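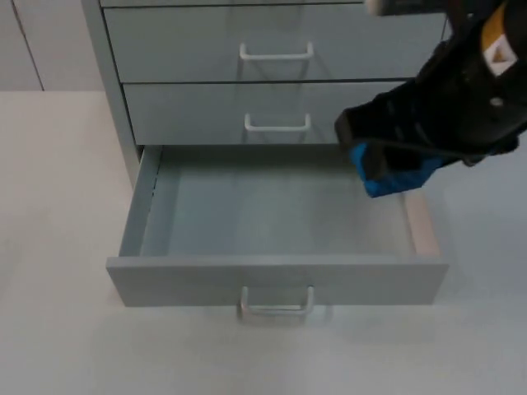
Fig. 1. Metal drawers, grey, with white pull handles.

Section 2: Getting your sheet music in order before you open Jetetetti

I know you want to skip to the typing. So did I, the first time, and I ended up with 93 records all called "Untitled (blue cover)". Have a go at the sorting first. It's duller than the software but you'll only have to do it once.

When I took over the Culholm music there were 3,000 pieces in it, mostly choral, some piano, and one very large heap that Theda Kasten had marked "sort later" and then moved to Kosbridge. Everything below comes from working through that lot, so if your collection fits on a shelf you can be a good deal more relaxed than I'm going to sound.

What you'll need

Flat surface, the bigger the better
Soft pencil (2B is lovely) and a decent rubber
Acid-free folders
Sticky notes, for the piles only
Somewhere to put it all afterwards: drawers, boxes or a cupboard

2.1 The first sort

1. Clear your table and put out four sticky notes: Vocal, Keyboard, Other instruments, No idea.

2. Take one handful of music at a time and deal it onto the piles. Don't stop to hum things. I mean it!

3. Pull out anything torn, mouldy or falling off its staples and start a fifth pile on a chair, well away from the rest.

4. Go through Vocal again and split it by voicing (SATB, SSA, unison and so on). If a piece has several versions bound together, file it under the largest one.

5. Put multiple copies of the same piece together, spines the same way, and slip them into one folder.

Caution: if you find mould, bag that item and open a window. Don't brush it off over the table, it spreads to everything else you've just sorted.

Note: "No idea" will be your biggest pile for the first hour or so and then it shrinks by itself. Marichka Koval, who did the Cronin hymn books with me, leaves hers until the very end and asks the oldest alto she can find.

2.2 Giving each piece a shelf number

Jetetetti will happily make up numbers for you, but they're eight characters long and nobody at rehearsal wants to read one out. I'd use your own.

1. Open Settings, then Numbering, and switch Automatic to Off.

2. Pick a letter for each of your groups. I have V for vocal, K for keyboard and X for the rest.

3. Write the letter and a running number in pencil on the top right corner of the front cover. If you've several copies, add a stroke and the copy number, like this: V14/3.

4. Write the same shelf number on the folder tab, without the stroke.

5. Leave gaps. I jump to the next round hundred whenever I change voicing, so new SSA pieces have somewhere to go.

Caution: no biro, no stickers, no highlighter. Hired music has to go back clean, and the hire library will charge you for it.

2.3 Putting it away

Store things flat if you can. Upright is fine for bound scores, but loose octavo copies slump in the middle and come out looking like a banana.

1. Fill from the bottom up, so that whatever you're using isn't top-heavy.

2. Keep the folders in shelf number order with the tabs facing you.

3. Stop filling when you can still slide a hand in on top of the pile. Crammed paper tears when you tug at it.

4. Label the outside with the first and last number inside, in pencil on card, because you will be changing it.

5. Oversize scores go in their own place. Put a sheet of card in the normal sequence saying where that is.

Note: keep paper away from radiators and outside walls. My K section spent one November against a cold wall and went wavy, and it has never quite gone flat again.

2.4 Before you start typing

Have a look at three or four folders picked at random. Does the number on the cover match the tab? Are all the copies there? If not, fix the whole run, as one slip usually means I've nudged everything after it along by one (and I'd bet you have too).

Then open Jetetetti, choose New Library, and type in your group letters exactly as you wrote them, capitals and all. Leave the Location box blank for now. It's covered in Section 3, along with lending and what to do about the tenors.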